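Smaller Portions Deserve a Fair Hearing

The Stovness canteen serves 670 lunches a day, and its portion sizes have not been reviewed in six years. The Board should correct this before June. Staff who want less food currently pay full price for it, and much of it is thrown away. A half portion at a lower price – offered to everyone, without a form – would be a reasonable start. The same principle should apply to drinks, where the short can deserves a place beside the large bottle.
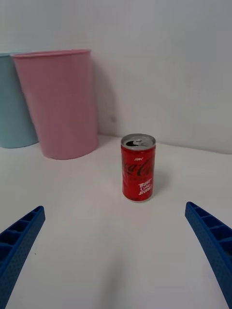 Costs

Giltton already prices by size, and its accounts remain in order.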